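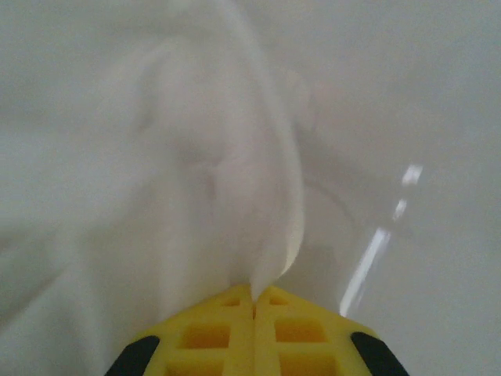
How often should you wash cotton kitchen towels?

Every couple of days if you cook most nights, and right away if one has touched raw meat. I keep a stack of white ones so I never have to think about it.

I used to ruin white towels at an impressive rate. They went gray, then they got that sour smell, then they stopped soaking up water and just pushed it around the counter. My sister-in-law in Lostdale has towels older than my kids and they still look great, so I finally asked her what she does and have been copying her (with a few changes) since October.

What you need

A washer or a big bucket
Plain detergent, no softener
Washing soda
White vinegar
An old toothbrush

I use Lalis powder because my grocery store carries it, but any basic powder will do. Liquid is fine too, I just find it easier to use too much of it.

Step 1. Shake and sort

Take the towels outside and shake the crumbs off. Then pull out anything with a real stain - tomato, turmeric, coffee - and put it in its own pile. Whites only in this load! I once let a red sock sneak in and had pink towels for a year.

Step 2. Treat the stains

Wet the spot with cold water, rub in a little detergent with the toothbrush and leave it while you have a cup of tea. Grease wants dish soap instead. Turmeric laughs at both, so for that one I wash as usual and then leave the towel in direct sun for an afternoon or two.

Step 3. Soak

Fill the bucket with the hottest water from your tap and stir in 3 tablespoons of washing soda until it dissolves (wear gloves, it's rough on your hands). Push the towels under and leave them overnight. The water in the morning is going to be disgusting and you'll feel very pleased with yourself.

Step 4. Wash

Pour off the soak water and run the towels on hot with half the detergent you'd normally use. Pour a small cup of vinegar in the softener drawer if your machine's manual allows it. Never mix vinegar with bleach, not even a splash. Skip the softener completely, it coats the cotton and that's why so many towels won't dry a plate.
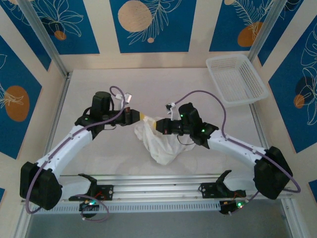 Step 5. Dry and put away

Snap each towel hard before you hang it up, then smooth the hems with your fingers. In the dryer I go with medium heat and take them out the minute they're done. Make sure they're bone dry before they go in the drawer, especially the thick hems. Mine get folded in thirds and stacked with the fresh ones at the bottom, so they all get a turn.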